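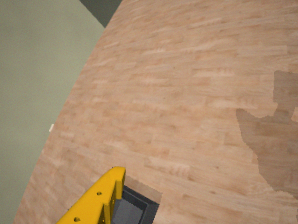 Evell (software)

Evell is a motion planner for robot arms, developed at Ravley and first released in February. It takes a target position for the gripper and works out a path for each joint, checking the path against a model of the table and bins. Most testing is done in simulation, where sorting tasks use a divided bin with lettered compartments.

Each plan is limited to 2000 search steps - after that the arm holds still and reports a fault.

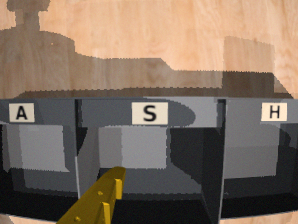
Omeo has argued that the step limit is too low for narrow compartments, and that 14 of its 63 trial plans ended in a fault.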